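3.2 Shift Length and Reported Fatigue

Fatigue was recorded at the Salem and Zasau sites with the same paper form. Staff marked a level from 0 to 20 at the start of the shift, before the meal break, and at the end. Forms with a missing entry were dropped, which left 23 workers at Salem and 19 at Zasau. Both sites ran fixed day shifts during the study period, and overtime was not offered in August.

Scores rose over the shift at both sites, but the shape of the rise differed. At Salem most of the change came before the meal break. At Zasau the level stayed flat until the break and climbed in the last two hours. Noise and room temperature were logged but did not track the scores closely enough to be used in the model. Figure 2 shows equipment with a black gripper and a blue ring-shaped coupling.

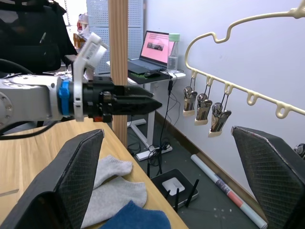
Figure 2. Arm and gripper, fingers closed.

Sushil Uniyal objected to an early draft of this section on the grounds that a rise before the break may reflect hunger more than fatigue, and that the form gives no means of telling the two apart. We accept the point. Meal times were not recorded, and the wording of the form ("how tired do you feel now") leaves the term open.

A second limit concerns the break itself. The Salem break was taken in two groups, and the second group filled in the middle form later in the shift. Removing that group lowered the early rise but did not change its direction. The Zasau break was taken by all staff at once, so no such check was possible there. Results by age and length of service are given in Section 3.3.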